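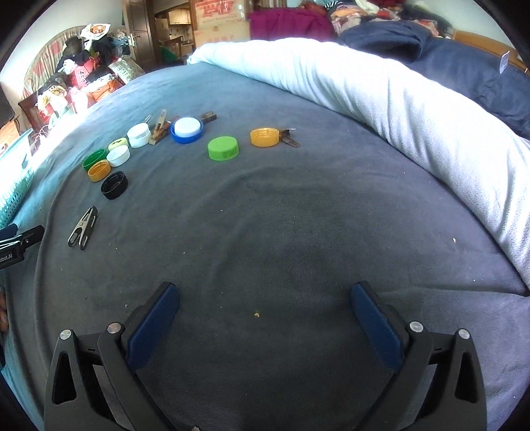
So which small parts tell you the most about a gripper? Bottle caps and clips, according to Abla Qaisi, who has spent most of June comparing two sets of finger pads for Otadura.

I asked her why caps. "They roll, they tip, and they come in every height," she told me. Clips are worse -- "you get one jaw on the handle and it swings away from you." She ran 300 grabs per pad and kept the ribbed ones. 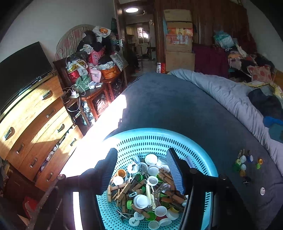

Sfeir wasn't so sure about that, and told us both that ribbed pads wear out too fast on metal clips. Qaisi wants another 40 runs before she argues back.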